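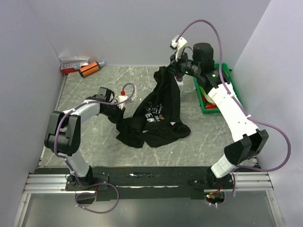 A Second Life for the Clothes of Sallstead

20/03/2019

Textile reuse in the Sallstead district has long depended on goodwill and spare rooms. Residents left bags at church halls, school lobbies and the back door of the public library, and what became of the contents was largely a matter of chance. Since the opening of the Randcombe Clothing Exchange last June, the district has had a single place to bring garments that are still fit to wear.

The Exchange operates from the former Farina shoe warehouse on Orberg Street. In its first full quarter it received 958 bags of clothing from households across the district. Of these, 700 were sorted and returned to use through the Exchange's own racks or through partner shelters. The remainder went to a fiber merchant, who buys worn cotton by weight for wiping cloths and insulation.

Annunziata Amato, director of the Exchange, came to the post after two decades in the hotel linen trade. She regards the T-shirt as the central problem of the field. "Coats are easy," she said. "A coat is given once and it is worn for years. T-shirts arrive in every bag, and most of them have been washed until the collar has given up."

Condition decides where a garment goes. Staff check the neckline, the underarm seams and the hem, in that order, and hold the fabric up to a window to look for thinning. Plain dark shirts are in steady demand among people starting work in kitchens and stockrooms, where a black or navy top is often required from the first day. Printed shirts from fun runs and company picnics move slowly, and the Exchange now asks donors to limit them.

Pricing was debated at length before the doors opened. Some members of the founding board favored giving everything away, while others feared that free stock would be cleared by resellers within the hour. The arrangement finally adopted is a points card. Each accepted garment earns credit toward another, and residents referred by a social service agency receive a card already filled. The district has issued 810 cards to date.

The building itself remains a concern. Heating the upper floor is costly, and the freight elevator has been out of service since the winter. The Exchange has applied for a grant under the district's small works program – its second attempt – and expects a decision before the summer. A mending class, offered on alternate evenings, has 39 people enrolled and a waiting list for the spring term.

Donations are accepted at the Orberg Street entrance during opening hours. Garments should be clean, dry and packed in closed bags. Shoes must be tied in pairs, and bedding cannot be accepted at present.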